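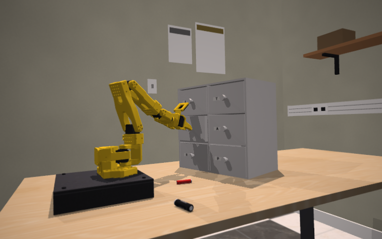 Chapter 7
Keeping Stock: How Small Shops Know What They Have

Before you read
Terms to watch for: stock on hand, reorder point, lead time, shrinkage, dead stock.
Bring your own receipt from any store. We use it in the second exercise.

A hardware store in Mekwood opens at eight on a Wednesday. By ten past, a customer wants hinges. The screen says 35. The shelf says none. Somebody goes in the back, moves two boxes of paint trays, comes out with nothing. Customer leaves. The sale was small, under ten dollars, but he also needed screws and a level and he bought those across town too.

So where did the hinges go? Could be a few things. Sold and never rung up. Counted wrong in February. Put in the wrong bin. Stolen. Or they never came in and somebody signed the delivery slip without opening the carton, which happens more than owners like to admit.

Stock on hand is the number of units a business can sell right now. Sounds easy. It is the hardest number in the building to keep right, and most of the other numbers in this chapter lean on it. If it's off, the reorder point is off. Then the order is off, then the cash.

Two ways to keep track

Periodic. You count everything on a set date, and between counts you guess. Cheap, fine for a fruit stand. Ismael Vieira ran his family's shop, Solís Housewares, this way for years, one count every winter with the doors shut for the day. Some 400 items, a clipboard, pencil only.

Perpetual. Every sale and every delivery changes the record as it happens. Needs a scanner or a very patient clerk. When Vieira switched over, his first check found 30 items where record and shelf didnt match. Most were off by one or two. One was a case of Flanier drinking glasses, paid for, never unpacked, sitting under the stairs.

Neither method gets you out of counting. Perpetual records drift too - slowly, and its easy to trust them too long.

Lead time

The days between placing an order and having the goods. Pleltton, a wholesaler you'll meet again in the problems, quotes 7 days. Quoted is one thing. Ask what it was the last few times, write those down, and plan on the slow one.

A shop that sells five hinges a day and waits 7 days needs 35 in the building when it reorders. That's the reorder point with no cushion at all. Section 7.2 adds the cushion and shows what it costs to carry.

Start with 7.1, the count sheet. Have a pencil.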